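Notas para la charla: visita a la sala de demostración de Hutura
Ponente: Janka Holub
Turno de la tarde, después del café

Arranque

Saludar y dar las gracias a Darmawan Oei, que organizó la visita y respondió a los correos de todo el mundo. Decir que hablo como visitante: yo trabajo en almacén, en Clenix, y fui a la jornada de puertas abiertas de octubre para ver si algo de aquello nos servía.

Avisar de que no voy a dar precios. Quien los quiera, que escriba a Darmawan.

Dónde y cómo

Hutura está en Reltville, en una planta alta sin tabiques, con barandilla hacia el nivel de abajo. Entramos en grupos. El mío empezó a las 16:00 y el recorrido duró más de lo previsto, porque la gente se paraba a preguntar en la primera mesa y no avanzaba.

Contar lo de la puerta: el timbre no se oye desde arriba, hay que llamar por teléfono. Si alguien piensa ir a la próxima, que se guarde el número.

Lo que fuimos a ver

Hutura enseña tareas de manipulación a brazos robóticos a partir de movimientos hechos por personas. El operador no maneja el brazo a distancia. Coge una pinza en la mano, hace la tarea y de ahí salen los datos. El brazo viene después, y ese día no formaba parte de la demostración.

Explicar despacio, que en el ensayo lo dije demasiado rápido:
- La pinza de mano tiene dos dedos, como la que luego lleva el brazo.
- El marcador cuadrado en blanco y negro sirve para calcular la posición de la pinza.
- La cámara de la cabeza da el punto de vista de quien trabaja.
- Cada ejecución completa de una tarea se guarda como un episodio.

La cifra que nos dieron: 3574 episodios grabados hasta la semana de la visita. De esos, descartaron todo lo que tenía cortes o el marcador tapado y se quedaron con 2000 para el primer entrenamiento. Dejar un momento para que la apunten.

Pasar a la foto. La pinza gris claro en primer término se ve desde detrás, con los dedos en forma de V. A la derecha, una persona con la cámara en la cabeza sujeta otra pinza, la que lleva el marcador. Al fondo hay más gente repartida por la sala. Señalar solo el marcador y los dedos y seguir.
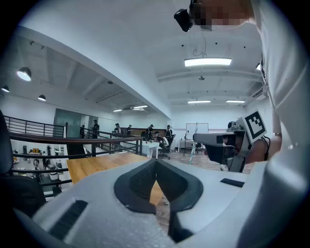

Lo que probé yo

Me dejaron una pinza y una tarea sencilla: coger piezas de una bandeja y pasarlas a otra. Hice 7 intentos. Valieron 3. En los demás giré la muñeca y tapé el marcador, o solté la pieza antes de tiempo.

Cosas que noté:
- Pesa poco al principio. A los diez minutos se nota en el antebrazo.
- Se tiende a ir demasiado deprisa. El monitor me pidió dos veces que bajara el ritmo.
- Los dedos agarran bien una caja pequeña. Con una bolsa de plástico me costó bastante más.
- La cámara de la cabeza obliga a mirar lo que se hace. Si uno se gira para hablar con alguien, el episodio se estropea.

Si preguntan por la formación: según Darmawan, un operador nuevo necesita una mañana para hacer episodios aprovechables. A mí no me dio tiempo a comprobarlo.

Lo que nos interesa en Clenix

Nuestro caso es la línea Dvořáček, la de devoluciones. Llega de todo, mal embalado y en cajas de tamaños distintos. Con automatización clásica habría que programar cada formato y ya lo descartamos una vez.

La idea sería grabar a nuestra propia gente en la mesa de clasificación durante unas semanas. Ventaja: no hay que parar la línea ni meter un brazo hasta más adelante. Inconveniente: trabajar con la pinza es más lento que con la mano, y esas horas hay que pagarlas.

Queda pendiente (leerlo tal cual):
- De quién son los datos grabados en nuestra nave.
- Qué pasa con las imágenes en las que salen compañeros.
- Cuántos episodios hacen falta por cada tipo de caja. Hutura no quiso dar una cifra cerrada.
- Quién repara las pinzas y en qué plazo.

Sobre el segundo punto, mencionar que en la foto la cara está pixelada y que pediríamos lo mismo por contrato.

Cierre y preguntas

Recordar que la próxima visita todavía no tiene fecha. La lista para apuntarse está en la mesa de la entrada.

Si sobra tiempo, contar lo de la bolsa de plástico con más detalle. Si falta, saltar directamente a los puntos pendientes.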